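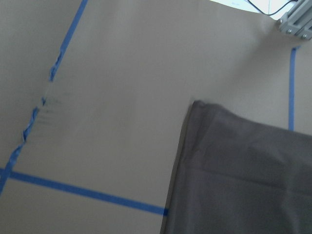 ## 4. Participation fees and discretionary waivers

### 4.1 Setting and records

The Tremby school district runs interschool sport in 14 secondary schools. The district association dates from 1935 and has charged some form of participation fee for most of its history, though until the late 1990s the fee was nominal and was collected by coaches in cash. Under the current rules each school sets its own fee for each sport, subject to a ceiling approved by the district. The principal may waive all or part of the fee on application by a parent or guardian. No written criteria apply to the waiver, and the principal is not required to give reasons.

We obtained fee and waiver records for two consecutive school years. After removing duplicates and students who withdrew before the first scheduled game, the data set contains 3397 student-seasons. A student who played volleyball in the fall and basketball in the winter contributes two. Waiver decisions were recorded in three forms: a field in the district's registration software (Brasum), a paper form kept at the school, or a note in the coach's file. The third form was the most common at the smaller schools and the least complete. Where the Brasum field and the paper form disagreed, we used the paper form, on the advice of the district records clerk.

We also interviewed 102 parents, coaches and administrators. Interviews were done by phone or in person by the second author and by Lurdes Serrano, and lasted between 20 minutes and an hour and a half. Two coaches declined to be recorded and agreed to have notes taken.

### 4.2 What the fee covers

Schools differ in what they include in the fee. All of them include officials and league registration. Most include travel to regular-season games. Tournament travel, off-season training and clothing are handled in several ways, and a low advertised fee can go along with a high total cost to the family. At Saavedra Secondary the hockey fee was the lowest in the district in the first year of the study, but it excluded ice time before October, which was billed separately to each player.

Clothing was a frequent subject in the interviews. Game uniforms are school property at every school in the sample and are returned at the end of the season. Practice shirts, warm-ups and team jackets are usually bought by the family through a supplier chosen by the coach. Administrators tended to describe these items as optional. Parents tended not to. One father of two soccer players said that he had never been told the practice shirt was compulsory, and that he had also never seen a player turn up without one. A plain shirt of the right colour (Figure 3) would satisfy the written rule at nine of the schools, yet at six of those the coaches we spoke with expected the version with the school crest.
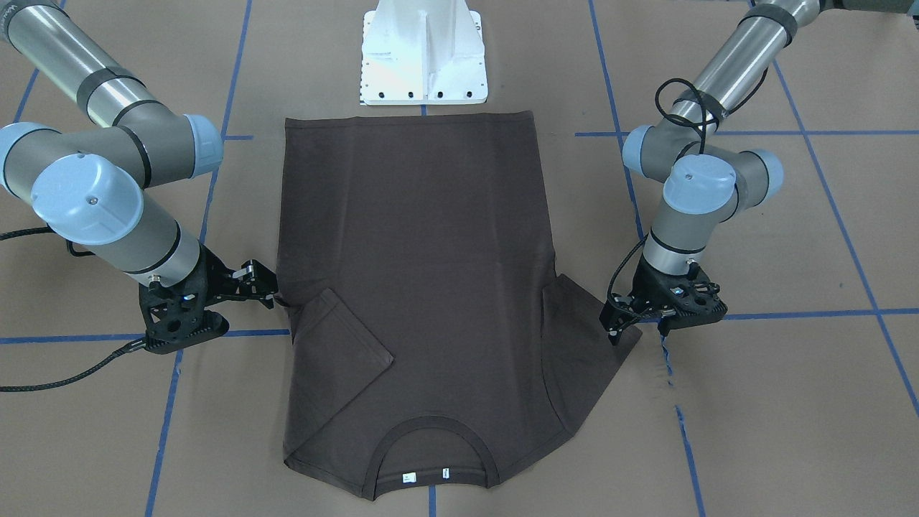 **Figure 3.** Plain-coloured T-shirt in dark brown, back uppermost, with both sleeves folded inward.

The difference matters for the analysis because a waiver applies only to the fee. A student granted a full waiver at a school with a low fee and high outside costs may receive less help than a student granted a half waiver elsewhere. We therefore report two measures. The first is the share of the fee waived. The second is the share of total estimated cost waived, where total cost includes clothing, tournament travel and any training charged separately. Estimates of outside costs came from team handouts where these existed and from parents where they did not. They are least reliable for cross-country and wrestling, for which we found few handouts.

### 4.3 Who applies and who decides

Most families who received a waiver had been invited to apply. In the interviews, the invitation usually came from a coach, less often from a guidance counsellor, and in a small number of cases from another parent. The waiver is mentioned on the district website and in the registration package, but few parents recalled reading about it there. Several had assumed it was meant for families already known to the school office.

This gives coaches considerable influence over a decision that formally belongs to the principal. Coaches were open about it. Cristóbal Lucero, who has coached boys' basketball in the district for most of his career, described keeping a short list at the start of each season of players "who I think might not be back after Christmas if the bill goes home." He agreed that the list was shorter for students he did not know well, and that Grade 9 players were the ones he knew least.

The records are consistent with his account. Students in their first year with a team were less likely to receive a waiver than returning students in the same sport at the same school, and the gap remained after we controlled for neighbourhood income. It was largest in sports with tryouts. In sports without cuts, such as cross-country, the gap was small and could not be distinguished from zero.

Principals gave varied accounts of how they weighed an application. Some approved everything put in front of them. Others asked for a letter from the family, and one asked for proof of income, a practice she dropped in February of the second year after complaints. Refusals were rare on paper. We suspect the true number is higher, as an application discouraged in conversation leaves no record of any kind.

### 4.4 Conduct and the withdrawal of waivers

The rules are silent on whether a waiver can be withdrawn once granted. In practice it can. We identified a small group of students whose waivers were cancelled after a disciplinary matter, in most cases a suspension from the team of one or more games. Students who paid the full fee and received similar suspensions did not lose anything comparable, and their fees were not refunded or increased.

Administrators did not regard the cancellation as a penalty. The usual explanation was that the waiver had been a form of support for participation and that participation had stopped. For the families concerned the effect was that a two-game suspension became a bill, in one case larger than the family's monthly grocery budget. Three of the students did not return to the team. The Trirura parents' group raised the matter with the district during the second year and was told that waivers were a school responsibility. The schools we contacted afterward said that they followed district practice.

The number of cases is too small to support a statistical comparison between schools. We return to the question of procedural protection in Section 6, after considering eligibility appeals, where the district does keep written reasons.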